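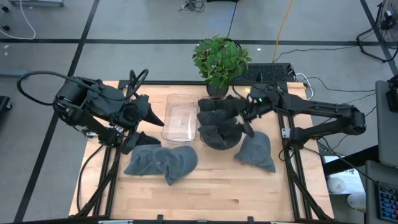
Frequently Asked Questions: Cloth Napkin and Table Linen Rental

Ordering

How do I place an order?

Pick your items and the date of your event on the order page, then enter the delivery address. You will get a confirmation by email once we have checked that the linens are free for that date. Your order isn't booked until you receive that email.

How far ahead should I order?

For napkins and standard tablecloths, a week is usually enough. For matching sets, large round tablecloths or anything in a dark color, please allow longer. June, September and December fill up early.

Is there a minimum order?

Napkins are rented in bundles of 25. There is no minimum number of tablecloths. Delivery orders have to meet the minimum shown at checkout, which depends on your zip code. Pickup orders have no minimum.

Can I see the fabric before I rent?

Yes. We mail fabric swatches for the Eneck and Jadoon lines at no charge. You can request up to 5 swatches at a time. You don't need to send them back. Colors look different on a phone screen than they do under indoor lighting, so we suggest a swatch if you are trying to match a bridesmaid dress, a wall or your own china.

What is the difference between Eneck and Jadoon?

Eneck is our everyday cotton blend. It holds a fold well and comes in the most colors. Jadoon is linen. It is heavier and softer, and it will show some creases even after pressing. If you want a crisp napkin fold that stands up on the plate, choose Eneck.

What size tablecloth do I need?

Measure the length and width of the table, decide how far you want the cloth to hang down, and add twice that drop to each measurement. For a seated meal, a drop of 10 to 15 inches is comfortable. For a buffet or gift table, most people want the cloth to reach the floor. A standard table is 30 inches high, so add 60 inches to both the length and the width.

For a round table, measure straight across the middle and add twice the drop.

How many napkins should I get?

One per guest for each meal, plus extras. Ten percent over the guest count covers most dinners. If you are lining bread baskets or serving barbecue, get more.

Delivery and Pickup

When will my linens arrive?

Delivery is the day before your event unless you choose something else at checkout. Drivers work between 8 a.m. and 4 p.m. We send a text message when the driver is on the way.

Does someone have to be there to sign?

No, but the linens must be left somewhere dry and under cover. Tell us where in the delivery notes. If the driver can't find a dry spot, the order goes back to the shop and a second delivery fee applies.

Can you deliver straight to my venue?

Yes. Check first that the venue will accept deliveries the day before. Include the name of the venue, the name of the room and a contact number. Some venues use a separate entrance for deliveries, and it saves time if we know which one.

Can I pick up my order myself?

Yes, at the Trulel shop counter. Tablecloths are pressed and placed on hangers, so bring a vehicle with room to lay them flat or hang them. Napkins come folded in bundles.

Do you set the tables?

Not as part of a standard rental. Napkin folding can be added to any order placed at least a week ahead. We fold at the shop and deliver the napkins in trays. Flat folds, pocket folds and simple rolls travel well. Fans and other standing folds do not, and we don't offer them.

Using the Linens

Can I use candles?

Yes, in a holder that catches the wax. Taper candles in open holders are the most common cause of damage charges. Wax can often be removed, but burn holes can't be repaired.

Can I pin or tape things to the tablecloths?

Please don't use tape, staples or glue. Small safety pins are fine if you remove them before you return the cloth. Clips are a better choice for outdoor tables.

What if there are wrinkles when I unpack?

Hang the cloth or lay it on the table a few hours early. Light creases will drop out. For the rest, use a handheld steamer or a warm iron. Do not use a hot iron on the Mamis stretch covers.

Can the linens be used outdoors?

Yes. Bring them in if rain is expected and do not leave them out overnight. Dew is enough to start mildew if the cloths are bagged the next morning.

Returns

Do I need to wash anything?

No. Shake out crumbs, confetti and flower petals, and put everything in the laundry bags we send with the order. Please do not try to treat stains. Home stain removers can set a stain or bleach the color.

What if something is wet?

Spread it out to dry before bagging it. If you can't, keep the wet pieces out of the bags and tell the driver. Mildew stains do not wash out, and a mildewed piece is charged at the replacement price.

When are returns due?

You have 3 days from the delivery date. If you need the linens longer, ask before the due date and we will quote you the extra charge. Late returns are billed by the day.

What counts as damage?

Food, wine, grease and lipstick are normal use, and there is no charge for them. Burns, tears, cuts, paint, permanent marker and mildew are damage. If we find any, we email you a photo and the replacement price before we charge your card.

I think we threw away some napkins. What now?

Check the kitchen trash and the bins under the buffet, where napkins get scraped in with the plates. If they don't turn up, let us know how many are missing. You have until the end of the week after your event to return any you find, and we will take them off the bill.

Payment and Changes

When do I pay?

A deposit is due when you book. The balance is charged to the same card when your order leaves the shop.

Can I change my order?

You can add items at any time if we have them. You can reduce quantities up to 5 days before delivery. After that, the linens have been pulled and pressed for you, and the full price applies.

What if I have to cancel?

Cancel two weeks or more before delivery and the deposit is refunded. After that, it can be used as credit toward another date within a year.

Where do I find my order number?

It is in the subject line of your confirmation email and printed on the tag of each laundry bag. It is a four-digit number, such as 2128. Please have it ready when you call.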